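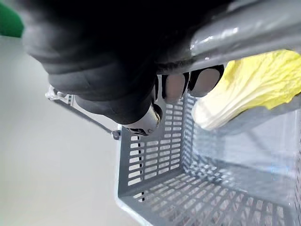

Robotic hand on the gray basket handle, two fingertips showing under the grip.

Saturday – terrain bench, river sections for the Tatville table

Base coat on the straight sections cured overnight. No warping on the MDF pieces. The foamboard test piece has lifted at both ends and goes in the scrap box. MDF from here on.

Banks: filler mixed with PVA and brown paint, spread with an old palette knife and stippled while soft. The Judell filler dries harder than the Horrocks tub but shrinks more at the outer edge. Hairline cracks along the bend, filled with thinned PVA and left flat under a board. Next batch: less water, thinner first layer, let it set before building up the bank.

Channel sanded with 200 grit before priming. Any ridge left in the bed shows through the gloss, so check it under the side lamp first.

Water color: dark green in the center, brown toward the banks, blended wet. The first attempt was too blue and looked like a swimming pool next to the rest of the boards. Repainted. Gloss varnish in 2 coats, the second at right angles to the first. The brush drags if the first coat is still tacky – leave it until evening.

Joins: ends still vary in width where I cut by eye. Made a card template from the Rorkurar bridge piece, as that one has to fit whatever else changes. All new ends to be marked from the template. The older sections can be corrected with a bit of extra bank on the inside edge.

Roy Ellwood wants the ford shallow enough for cavalry bases to stand level. Tried it with a spare base and it rocks on the larger stones. Pulled those off and went over the patch with fine sand. Sits flat now, still needs a wash.

To do:
Drybrush banks, two tones
Static grass after varnish, keep clear of the join edges
Recut the bend using the template
Felt on the undersides
Order more Judell filler, small tub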